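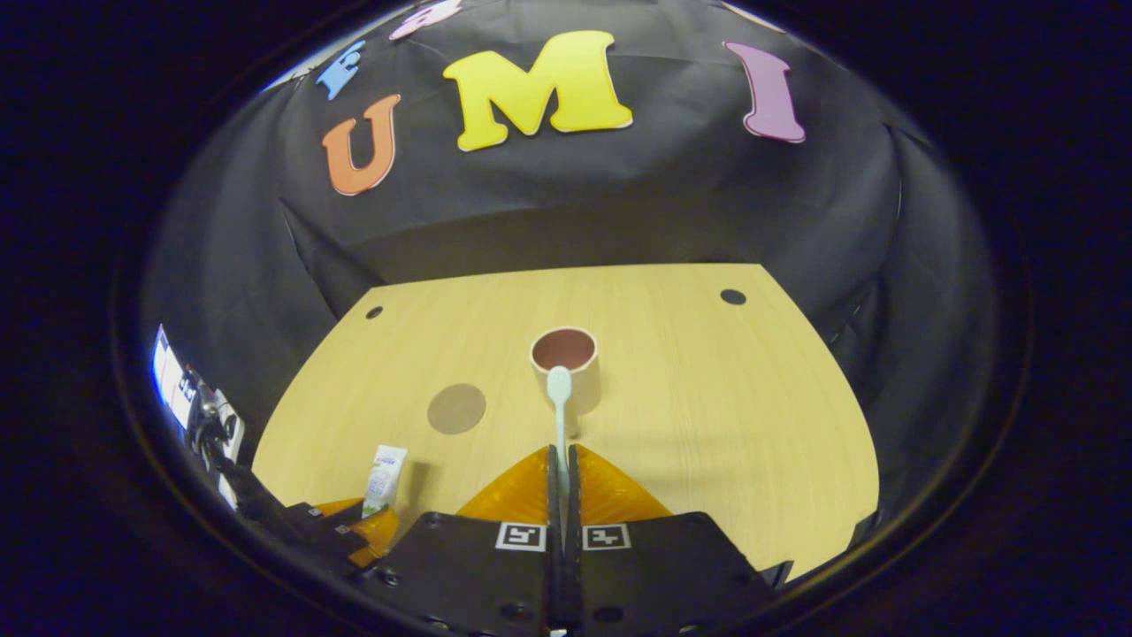
toothbrush and cup, the job I do most of the day now

gripperhands_54
Starting a new thread so I don't clog up the intro one. I packed bathroom kits at the Ikstead warehouse for six years, brush and paste and cup into a box, up to 2,000 a shift when the line was behaving. In October they moved four of us over to the training side. Now I hold a gripper and do the same kind of move slowly, over and over, so the arms on line 2 can learn it. Pay is the same. My back is happier, my wrists are not. Anybody else been moved like this? What changed for you?

mutport_lou
Same thing at the Mutport site, except they only took two people and the rest of us got "flexible hours," meaning fewer of them. Glad your back is better, but you're teaching your replacement and I think you know it.

gripperhands_54
Yeah, I've heard that one at lunch a few times lol. I don't have a great answer. Line 2 was short people for a year before any of this and we couldn't keep anyone on nights.

Rusell_nights
Lou's not wrong though. Our shop had 20 on kitting and now it's 11, and the ones left spend half the shift clearing jams. I liked packing. You could talk to the person next to you!
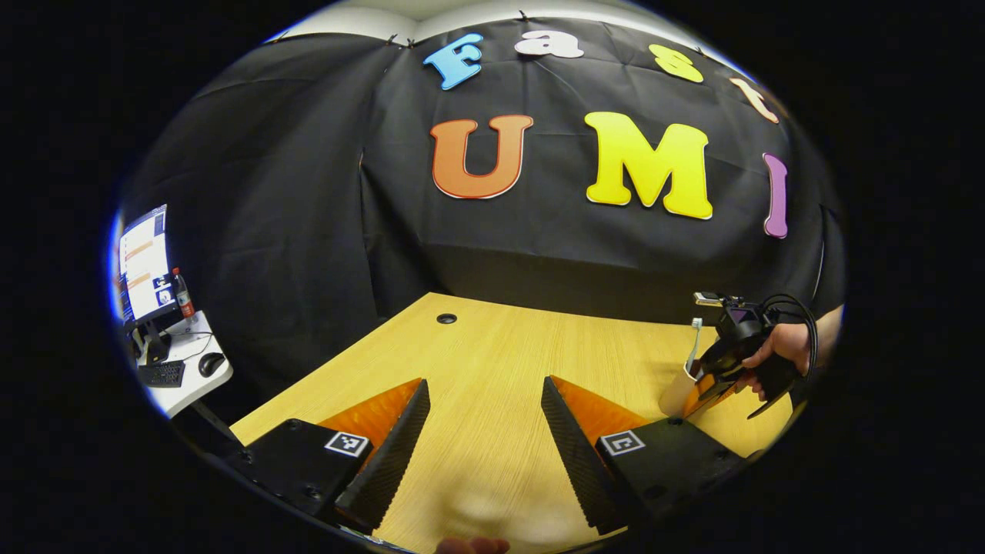
gripperhands_54
The talking part is what I'd like to get across to Rusell, because I figured I'd lose it and I got more of it. On the line I had earplugs in and a rate to hit. Now it's a quiet room and we work close together, sometimes one gripper at the cup with the toothbrush in it and another one open over the same table, so you end up chatting whether you want to or not. Young-sook Yeon (she was my line lead) has taught me half her soup recipes. What I miss is finishing something. You do 601 good ones and there's no pallet to look at.

mutport_lou
OK but did they put anything in writing about what happens to you when the training work dries up? Ours wouldn't.

gripperhands_54
No. Young-sook asked and got "we'll revisit it in spring." So that's a fair hit.

sonline_pat
I'm at Son, maintenance side. Get it in writing now, while they need your hands — after the arms are running you've got a lot less to bargain with. Also ask for a wrist break every hour. We got ours just by asking.

gripperhands_54
Didn't know you could ask for that, thanks Pat. Bringing both up with her before first break tomorrow.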